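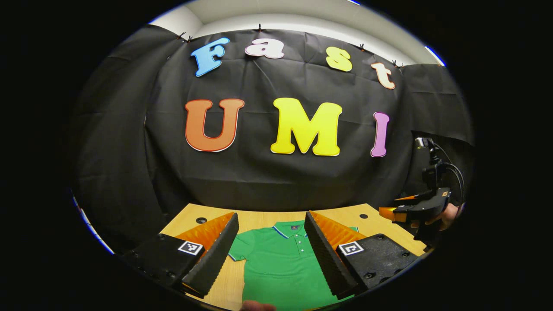 Capítulo 7
Ensinar por demonstração: o projeto da camisa

Nos capítulos anteriores, o braço do clube executou movimentos escritos linha a linha. Funcionou bem com blocos, copos e caixas, objetos que mantêm a forma quando alguém lhes pega. Neste capítulo o objeto é uma camisa polo, e quase nada do que foi programado até agora serve sem alterações.

O projeto vem do clube de robótica da escola Sarier, onde a professora Piret Luik orienta uma turma do último ano. Os alunos tinham de preparar, até dezembro, uma tarefa de dobragem para o concurso Parsa. O regulamento pedia que a peça fosse dobrada sobre uma mesa, partindo da posição aberta, em 210 segundos no máximo. A primeira versão do programa, escrita com posições fixas, falhava assim que a camisa era colocada um pouco mais à esquerda ou com uma manga virada.

A turma decidiu então recolher demonstrações feitas à mão. O aluno segura uma garra em cada mão, dobra a camisa com elas e o movimento fica gravado. Mais tarde, essas gravações servem para treinar o modelo que comanda o braço.

7.1 O que vai aprender

No fim do capítulo deverá ser capaz de:

planear uma sessão de recolha e distribuir as tarefas pelo grupo;
explicar para que serve um marcador fiducial montado numa garra;
distinguir uma demonstração útil de uma que deve ser rejeitada;
preencher a ficha de sessão (modelo no anexo C).

Convém rever a secção 4.2, sobre sistemas de coordenadas, antes de passar aos exercícios.

7.2 Por que razão o tecido é difícil

A posição de um bloco rígido descreve-se com seis números: três para o lugar e três para a orientação. Com uma camisa não há lista curta que chegue. Cada ruga altera a forma, e a mesma dobra feita duas vezes dá dois resultados ligeiramente diferentes. Além disso, o tecido esconde-se a si próprio. Depois da primeira dobra, uma parte da camisa fica por baixo da outra e a câmara deixa de a captar.

Há também a questão do contacto. Para levantar uma só camada é preciso aproximar os dedos da mesa, fechá-los com pouca força e puxar devagar. Dedos rígidos tendem a escorregar ou a prender duas camadas. Os dedos flexíveis, com nervuras interiores, cedem ao tocar na superfície e acompanham melhor o tecido.

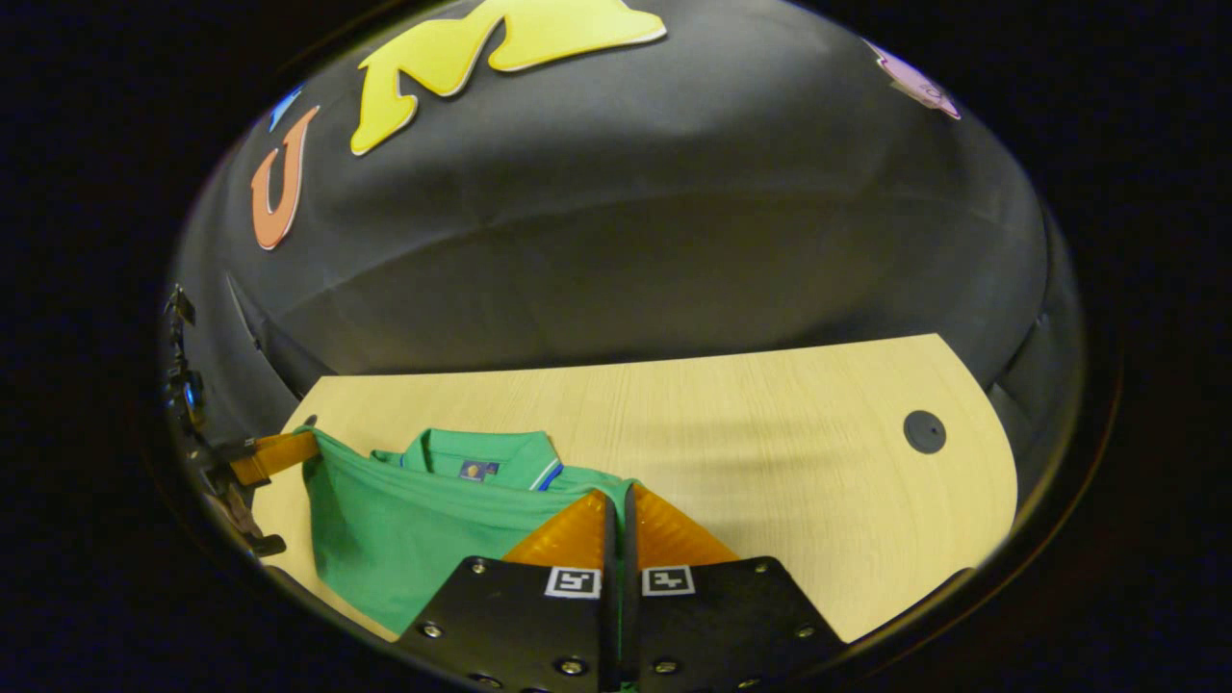
Para que servem os marcadores quadrados nos dedos da garra?

Servem para calcular a abertura da garra em cada instante. O programa localiza os dois marcadores na imagem, mede a distância entre eles e converte-a em milímetros com a calibração feita no início da sessão. Se um marcador ficar tapado pelo tecido durante alguns instantes, o valor em falta é estimado a partir dos anteriores e dos seguintes.

7.3 A organização da sessão

A turma trabalhou em grupos de 3 alunos. O primeiro faz a demonstração, o segundo repõe a camisa na posição de partida e o terceiro preenche a ficha e dá o sinal de início. As funções rodam ao fim de 40 demonstrações. A professora Luik começou por deixar os grupos escolher quando trocavam, mas a qualidade descia muito perto do fim da aula e a regra passou a ser fixa.

A camisa parte sempre aberta, com a gola voltada para o fundo da mesa. O que varia é o resto: uma ligeira rotação, uma manga mais recolhida, uma ruga a meio. Se todas as gravações começarem do mesmo modo, o modelo só aprende esse caso.

O programa de gravação usado na escola chama-se Ivovix. Outros servem igualmente, desde que guardem a imagem e a hora de cada fotograma. Os ficheiros foram depois verificados com a ferramenta Wender, que assinala as gravações com falhas.

No total, o clube recolheu quase 2000 demonstrações ao longo do período. A ficha mais antiga do arquivo tem a data de 18 out. 2023 e mostra bem as dificuldades do começo: em várias linhas lê-se apenas "repetir, manga presa".

7.4 Quando rejeitar uma demonstração

Uma demonstração deve ser rejeitada quando o aluno toca na camisa com os dedos da mão, quando a garra sai do campo da câmara durante a dobra ou quando a gravação termina antes de a peça ser largada. Uma dobra torta não é motivo para rejeição se o aluno a corrigir com a garra e concluir a tarefa. Essas correções são úteis no treino, pois o braço também vai cometer erros.

As dúvidas anotam-se na coluna "Observações" e resolvem-se em grupo no fim da aula, com a gravação aberta no computador.

Atividade 7.A

Em grupo, escolham uma peça de roupa diferente da camisa polo. Escrevam a sequência de dobras por palavras, indicando para cada passo onde a garra pega no tecido e onde o larga. Troquem a folha com outro grupo e tentem seguir as instruções recebidas à letra. Registem os passos que precisaram de ser reescritos e guardem a folha para a secção 7.5.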